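Guides > Mandero Reading Log > Section 4: Writing and posting a review

4.1 Before you start

You need a Mandero account and a book you have finished. Skimming the last chapter in a bookshop does count as finishing, as far as the software can tell.

4.2 Posting

1. Open the book's page and choose Write a review.
2. Pick the edition you read. Skerotden by Isla Purves has one with maps and one without, and the quarrels over which is better are settled elsewhere.
3. Give a star rating. Half stars are allowed. Quarter stars have been requested by one member, repeatedly.
4. Type your review. The limit is 2,213 characters, spaces included.
5. Tick Contains spoilers if you name the murderer.
6. Choose Post.

Note: Drafts are kept for 22 days and then deleted, along with your best joke.

CAUTION: Changing the edition after step 4 clears the text box. Copy your review somewhere safe first.

4.3 Rating a children's book

1. Set Reader to Adult, Child or Both.
2. If you choose Both, enter two ratings. They will differ.
3. Add an age range. "All ages" is accepted but sorts to the bottom of the list.
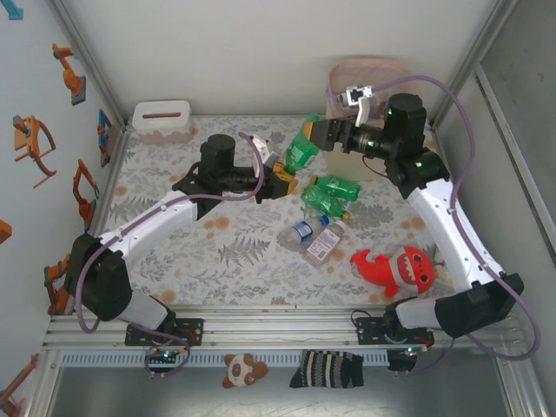 Fig. 4. Two arms on a rail, with patterned mat.

4.4 Editing later

Open My shelf, find the review and choose Amend. Earlier versions stay visible to moderators, who have seen worse.

Related sections
Section 3: Shelves and how to lose books on them
Section 5: Replying to authors (please read first)
Section 6: Importing a list from Numach

Guide text: Senga Jardine. Corrections to the Mandero help desk. © Mandero. Back to top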